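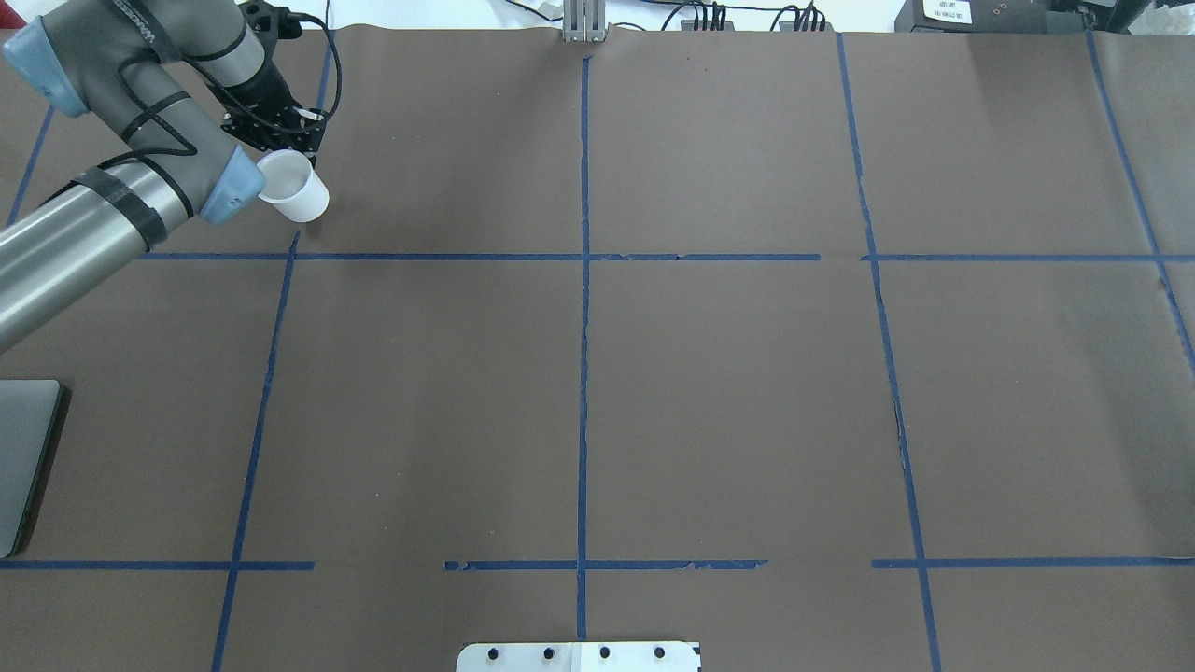 The arm with the cup, over the far left square.

"It's holding it," said Rory Drummond. "You have to give it that."

Finlay Menzies did not have to give it anything. He had been coming to the Avdale robotics club for 16 weeks and in that time he had heard the arm described as promising, nearly there, and a bit moody today. He had yet to see it do something his gran couldn't do faster while talking on the phone.

"Holding it isn't the task," he said. "The task is putting it in the square Mr Ellwood calls out."

"It's in the square."

"It's above the square."

Rory typed something. They had called the project Trarkenora, which was Rory's idea and came from a game he used to play, and the name was written on the entry form for Skusatik along with a paragraph Finlay had refused to sign until the word "intelligent" was taken out. Rory had put "responsive" instead. Finlay had signed, but he had pressed hard with the pen.

The rules of Skusatik filled two sides of paper. A judge reads out a square. The arm moves the cup there and lets go. If the cup stands up, you get points, and if it touches tape you lose 3. You had 50 goes. The winning school got 3000 pounds for equipment, and Mr Ellwood had already spent it in his head, on something with wheels.

"Ready?" said Rory.

"What would happen if I said no?"

The cup came down on the line. Then it fell over, rolled a short way on its side and stopped against nothing in particular.

"The tape's wonky," said Rory.

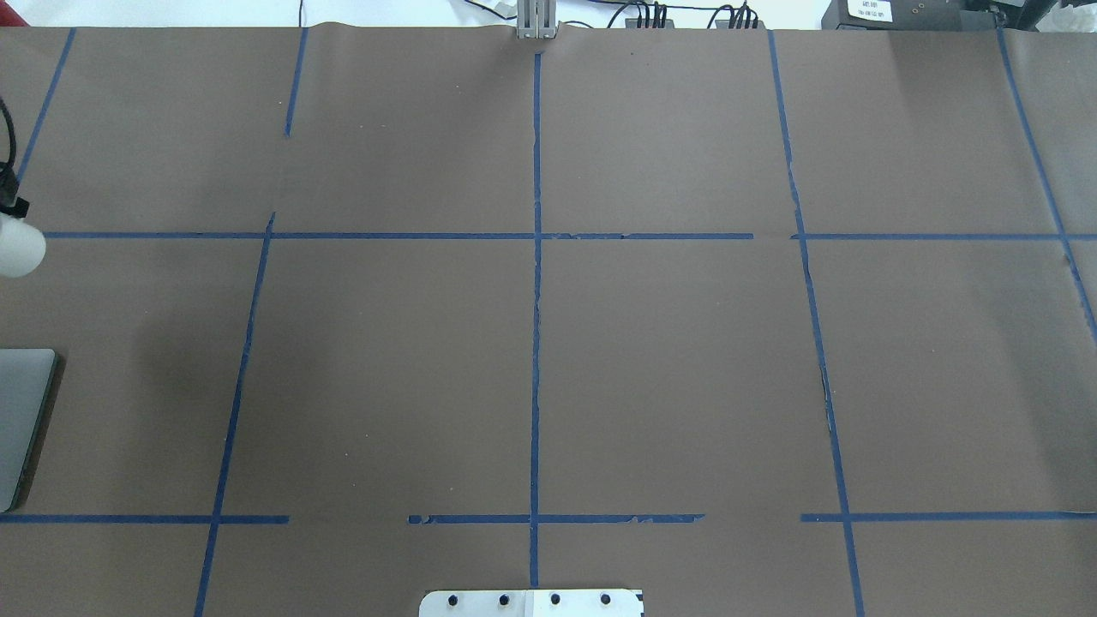

Our grid, taped by hand on brown paper.

It was wonky. Finlay had said so on the Saturday they laid it, when he was on his knees on a chair with the roll round his wrist and Rory was tearing bits off with his teeth. The line down the middle was all right. The ones either side leaned out as if they had fallen out with it, and the lower one across was in three pieces that didn't meet.

"The judges' grid will be straight," Finlay said. "So either we've taught it on a wonky one and it'll be wrong on a straight one, or it hasn't learned anything and it'll be wrong on both."

"Or it copes."

"Does it cope?"

Rory looked at the laptop, which did not help him.

Mr Ellwood put his head in at half past four. He taught physics and had a way of standing in doorways that made you feel you were the ones holding him up.

"How's our star?"

"Responsive," said Finlay.

"Splendid." He went off again. They heard him being stopped in the corridor by somebody who wanted a key.

"You could be nicer about it," Rory said, once the footsteps had gone. "I'm here every night. You turn up and do your face."

"I haven't got a face."

"You're doing it now."

Finlay picked at a shred of tape that had stuck to his sleeve. He wanted to say that somebody had to do the face, that Rory would have sent the form in with "intelligent" on it and stood there in front of the judges while the cup rolled away. He thought it was probably true. He also thought that he had missed the last two Mondays, and that on one of them he had only been watching telly.

"Show me what it sees," he said.

"What?"

"At the wrist. You keep saying it knows where the lines are. Show me."

Rory shoved up to make room and turned the screen round.

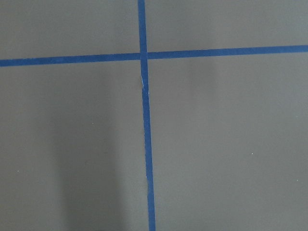 View from the wrist, over a crossing.

Finlay looked for a long time. There was a lot of grey and two blue strips, one over the other.

"Which crossing is it?"

"Well," said Rory. "It's one of the ones on the table."

"But which?"

Rory opened his mouth and shut it again. He leaned in until his nose was nearly on the glass. The strip going across had a small step in it, just to the right of the join, and he put his finger there and took it away.

"I know which one it is because I know where I sent it," he said slowly.

"And does it know where you sent it?"

"It knows where it thinks it went."

"That's what I've been saying since October."

"You've been saying it was rubbish since October. You never said that." Rory pulled the keyboard back towards himself. He didn't sound annoyed. "If it looked before it let go, and checked the tape was on the side it should be -"

"It'd still drop it."

"It might drop it in the square."

Finlay thought this was a low thing to hope for. He got down from his stool, fetched the cup and wiped it on his jumper.

"Go on, then," he said. "Bottom right. And I'm writing down where it really lands."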